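Duvet

A duvet is a soft, flat bag filled with down, feathers, wool, silk or a man-made fiber, and used on a bed in place of a top sheet and blankets. It is nearly always kept inside a removable cover, which can be washed much more often than the filling can. In the United States the word is used rather freely, and many people say "comforter" for the same thing, although a comforter in the strict sense is quilted through, finished on the outside, and meant to be used without a cover.

Name

The word comes from French, where it first meant the down of a bird, the fine fluffy layer that lies under the outer feathers. Other languages have gone their own way. British shoppers of a certain age may still remember the "continental quilt," a name that stuck for years after the thing itself had become perfectly ordinary, and Australians often call it a doona, which began as a trade name.

History

Bags of feathers have kept people warm in the colder parts of Europe for centuries, and in farming households they were often among the most valuable things a family owned. Filling one took a great many birds and a great deal of patience, as the feathers had to be plucked, sorted, dried and aired before they were fit to sleep under. Eider down, gathered from the nests of the eider duck along northern coasts, was the most prized of all and still is.

In the valley towns near Plonberg, a feather bed was a customary wedding gift, and the covers were sewn at home during the dark weeks of December, when there was little to do outdoors. The town museum at Clundska keeps a good collection of these covers, most of them plain linen with a buttoned opening at the foot, and a few with woven borders that are well worth the trip for anyone fond of old household cloth.

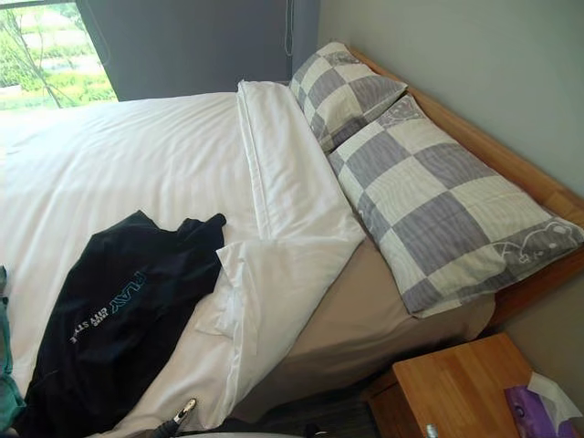
Construction

A simple bag of down has one great weakness: the filling wanders. Left to itself it drifts to the sides and the foot, and the sleeper wakes under two thin layers of cloth with all the warmth heaped up somewhere else. Makers get around this by stitching the bag into pockets. In the cheaper method the top and bottom layers are sewn directly together, leaving a line at every seam where there is hardly any filling. In the better one, known as baffle-box construction, little upright walls of fabric are sewn between the layers, so that the down can rise to its full height.

The cloth of the bag has to be woven tightly enough to hold the quills in and yet loosely enough to let air and moisture pass. Cotton is the usual choice.

Fillings

Down is the lightest filling for the warmth it gives. Feathers are heavier and cheaper, and the two are commonly mixed. Wool is flatter and denser, and it is well liked by people who get too warm at night. Silk drapes closely over the body and suits mild climates. Polyester is inexpensive and easy to wash, and it has become the everyday filling in a great many homes.

Care

Covers are washed along with the sheets. The duvet itself needs washing only now and then, in a machine large enough for it to move about, and it must be dried slowly and completely, with a pause every so often to break up the clumps by hand. A good daily shake helps more than most people expect, and so does turning the bedding back for a while in the morning before the bed is made.

See also: Bolster, Eider, Quilt, Ticking

This page was last edited on July 18, 2026.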